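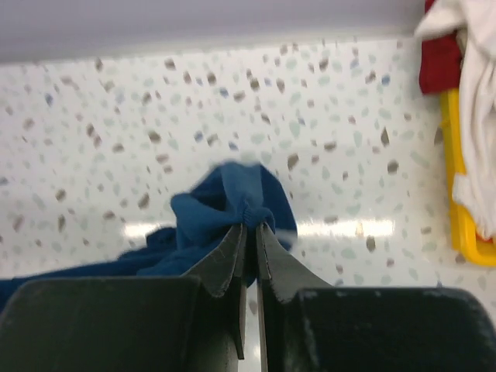 Wrist cam, blue cloth in the grip

Folding by teleop - how do I pick better grasps?

Hawi Tsegaye
Two arm setup, driving by hand with leader arms. Task is fold the blue one. Have 276 demos so far, policy trained on them grabs the middle and just bunches it up. Keep grabbing? More demos or different demos? Need something working by December. Wrist view and one from the front:

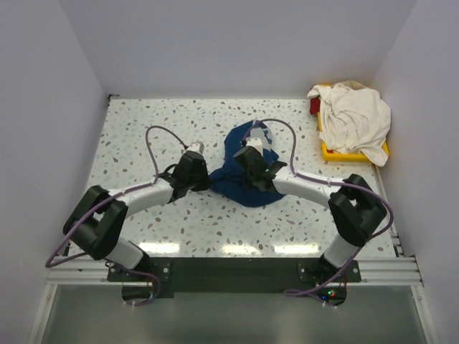 2 replies

Teun Dekker
Different demos. I had 3000 of mixed quality on the Wolde project and threw most out. Watch your own replays first, at half speed. If you hesitate over a grasp the policy learns the hesitating too. Pick one start (hem, then sleeves), stick to it, every operator the same. Dont fix mistakes mid episode untill the basic fold works - add recoveries later as their own batch.

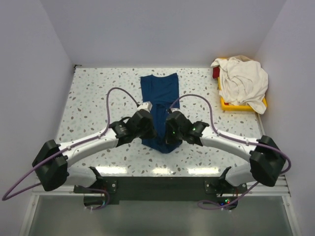

My other gripe is operator fatigue. We cap sessions at 10 minutes on the leader arms, then swap. Grasps get sloppy well before you notice. With both grippers that close together on the near end you want fresh hands, one late squeeze and you're dragging instead of folding. Log who drove which episode so you can filter by person later.

Also check your wrist views get used in training at all. Mine were dropped by a config typo and I lost a week, 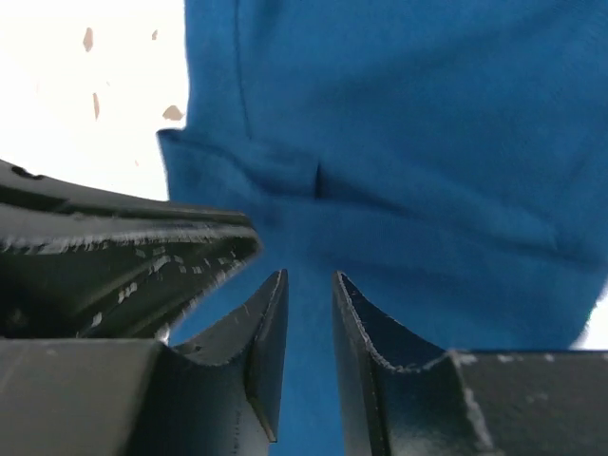
so print the camera keys before you start a run. Takes a minute.

Navis
just get more demos imo. 13 a day adds up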